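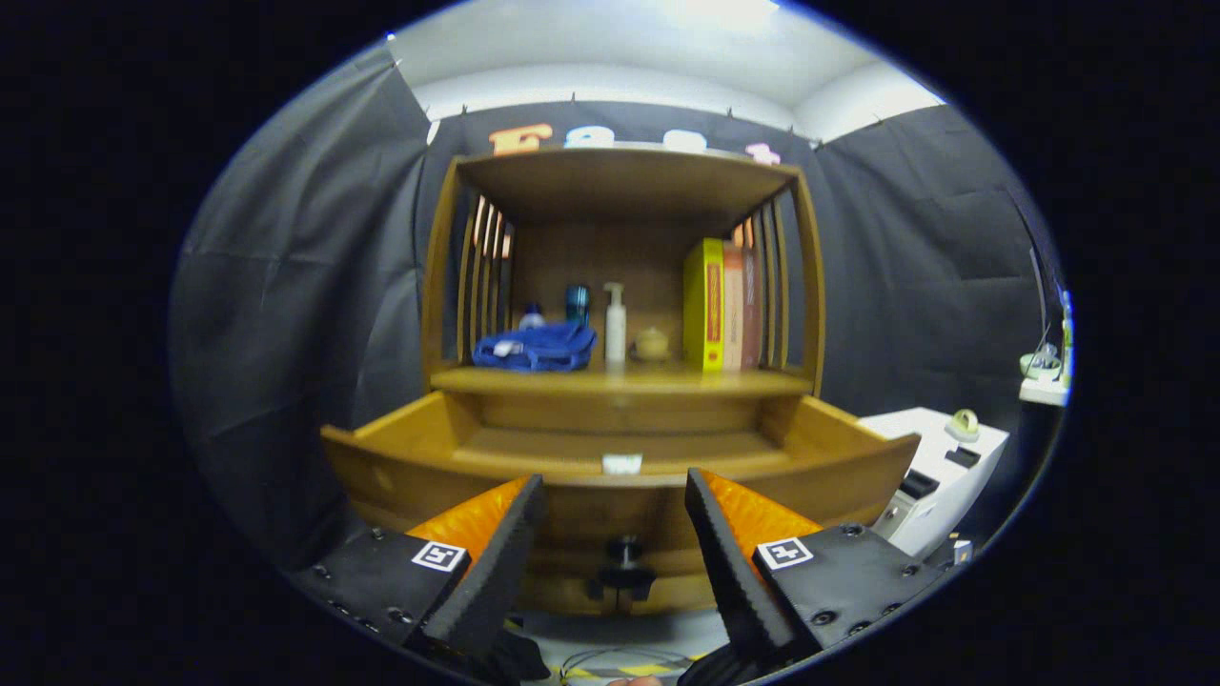 Print this page | E-mail this page

November 21, 2019
By Zanele Sibiya

3.2 Open shelf and drawer as competing storage

The Hurport survey covered 102 small storage units in private homes. Of these, 14 were of the shelf-over-drawer type, in which a single open compartment sits directly above one wide drawer. The type is treated separately in this section because the two storage volumes share a footprint and are reached from the same standing position. Differences in what is kept in each can therefore be compared without correcting for distance or room.

A unit was included if the compartment had no door, if the drawer spanned nearly the full width of the carcass, and if the top board could itself hold objects. Side construction was recorded but was not a criterion. Slatted sides, as on the unit in Figure 3, were coded "open side"; solid panels were coded "closed side." The distinction matters for upright items at the end of a row. A book leaned against slats is held along a few narrow bars, and thin paperbacks in particular tend to bow into the gaps.

Placement was logged at the level of the single object, giving 2314 entries across all unit types. Each entry holds the object class, the zone (top board, shelf, drawer), the posture (upright, leaning, lying, folded, crumpled) and whether another object stood in front of it. Textiles gave the most trouble. The Flikeck scheme has only "folded" and "not folded," and a cloth that has been folded and then set down carelessly fits neither. We added a middle value, "loose stack," and recoded the earlier entries.
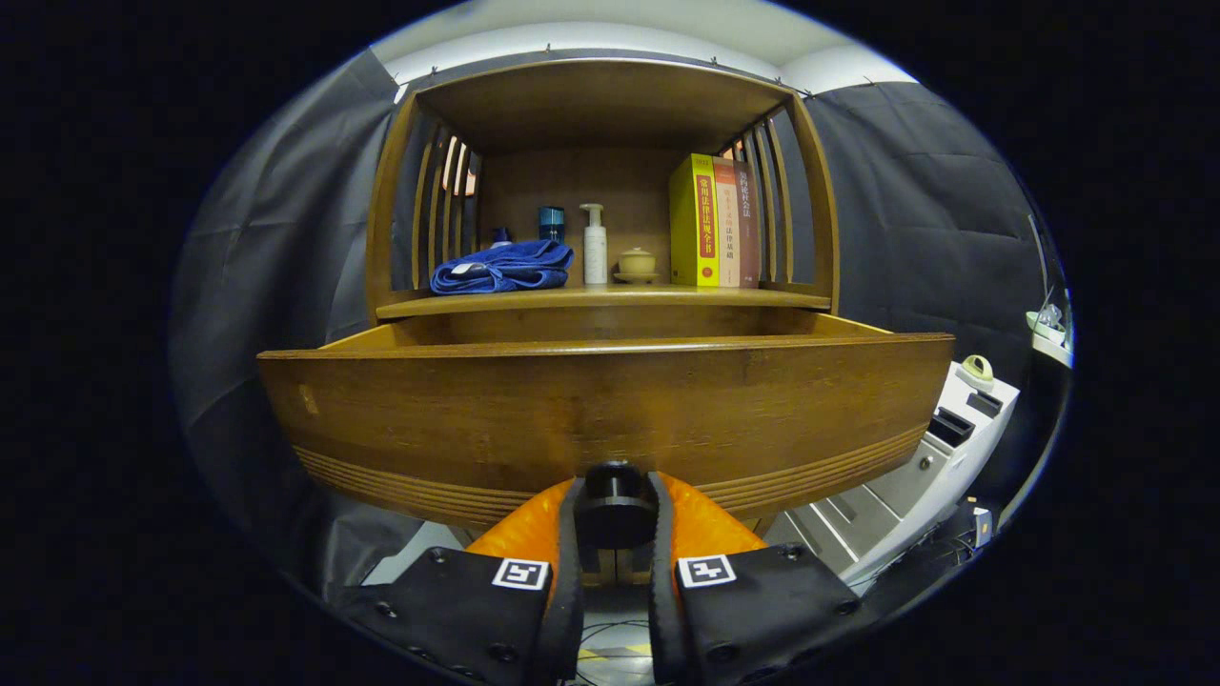

Occlusion was scored from the front, at a height slightly above the shelf surface. An object counted as occluded when its class could not be assigned with the drawer closed and nothing on the shelf moved. Small bottles were the class most often affected. They are set down early, toward the back, and soft goods are then placed in front of them — a towel spreads after it is put down and takes up more of the shelf edge than its owner intended. Rigid containers such as jars and cups do not spread, and hid less than their volume would suggest.

The drawer raises a different problem. When it is pulled out, its rim lies below the shelf edge and extends well past it, so a person reaching for the back of the shelf must reach over the open drawer. Participants who used both zones in one task usually closed the drawer first. Those who left it open took items from the front of the shelf and let the back row stand. Žukauskas reports the same preference for desks with a raised rear shelf, although the reach there is shorter and the drawer is off to one side.

The top board was coded as display in all cases unless the participant objected. Six did so, stating that they used the board as a holding area for items waiting to be put away. These entries were kept under their original zone but were left out of the display totals. A second round of coding, carried out at Skudov in September, changed the posture value for some leaning books and left the zones as they were.

Labels and tags were noted only where they faced the user. A tag on a textile was not counted as a label — it identifies the maker or the fiber, and no participant used one to find an item.

Figure 3. Shelf-over-drawer unit with slatted sides, drawer pulled out. Coded "open side."

Contact the author | Copyright 2019 Zanele Sibiya | Back to top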